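2024-07-03

Laundry day, and I am in such a good mood about it! I finally gave up on the big folding dryer that ate half the hallway. It had lost two of its rods and it pinched my thumb every single time. Out it went this morning, and I swear the apartment got wider.

I washed everything that has been sitting in the bag since we got back from Manzano. Two loads, 40 degrees, 44 minutes each, and a whole shelf's worth of T-shirts I had forgotten I owned. The gray Bellent sweater went in by mistake (I know, wool, July, what was it doing in there) and came out fine, maybe even a bit softer. I have been saying since December that I would go through the closet, and now I have done half of it without meaning to. Ten things in the giveaway pile - the striped shirt from Oveck is one of them, and I only felt a small pang.

I want to do the hangers next. Mine are such a mix, and I love the idea of having them all match, but then I would have to buy them, and the ones I have work.

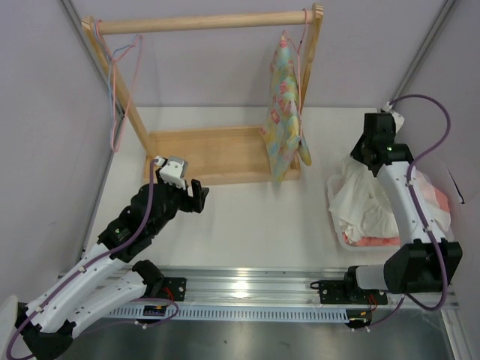

Small racks are my new favorite kind of furniture. I looked at one in Ginura last week and went back twice to look at it again. Give me pale wood, one round bar across the top and a tray down at the base, with a white basket standing near it, and I am happy. Even the pink and light blue wire hangers all tangled up at one end of the bar look cheerful to me! I would put socks in the tray. Or shoes - no, socks.

Tomorrow the sheets, if the sun holds.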